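We use cookies to remember your preferences and count visits. Accept | Decline | Cookie settings

About Randitero

Randitero is a small company that runs phone-free weekends and evening classes in letter writing, mending, bread baking and other things people used to do at home without looking them up. We are based in Mendoza, in a former feed store with a wood stove and one landline.

Anayeli Villalobos and Abundio Quezada started the company after they both left office jobs. Anayeli had been answering work messages at the dinner table for years. Abundio had stopped reading books and wanted to start again. They rented a cabin with no signal, invited a few friends, and asked everyone to leave their phones in the car. Most of the group wanted to come back, so they booked it again in June.

A weekend with us is simple. You arrive on Friday before supper and hand in your phone. It goes in a locked cabinet and you get a paper tag with a number on it. Your family gets the landline number and can call at any hour. If there is a call for you, one of us will come and find you.

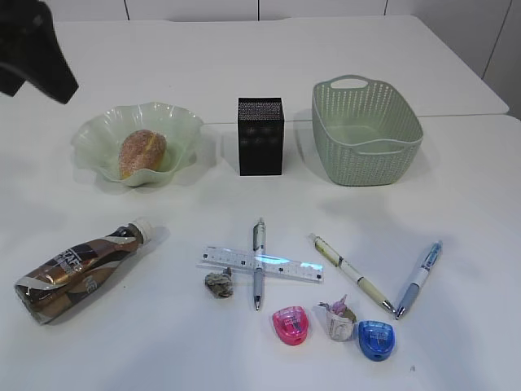 Meals are eaten together at set times. Between meals you can take a class, walk, nap or sit on the porch. There is no schedule on the wall and we don't take attendance. We keep 404 books in the front room, mostly novels and field guides, and you may take one home if you leave one behind.

Each weekend is limited to 31 guests. We have been asked to make the groups bigger, but the dining room is the size it is. Children are welcome if they come with an adult. Our oldest regular guest is 74 and teaches the card games on Saturday night.

Who we are

Anayeli Villalobos handles bookings and teaches letter writing.

Abundio Quezada runs the kitchen and the baking class.

Sarahí Salinas teaches mending and darning. Bring your own socks.

Alasdair Purves leads the morning walks and keeps the stove going.

Evening classes run on weeknights for people who live nearby and can't get away for a whole weekend. They last two hours, and the phone rule is the same. Materials are included, except for mending.

We do have a website, as you can see, and we check email once a day, in the morning. If you need an answer sooner, please call or write. Letters get a handwritten reply.

Recent posts
Keeping a paper calendar for a year
What to pack for a weekend with us
Sarahí on patching work pants
Three card games for a rainy night
How to write to someone you haven't seen in years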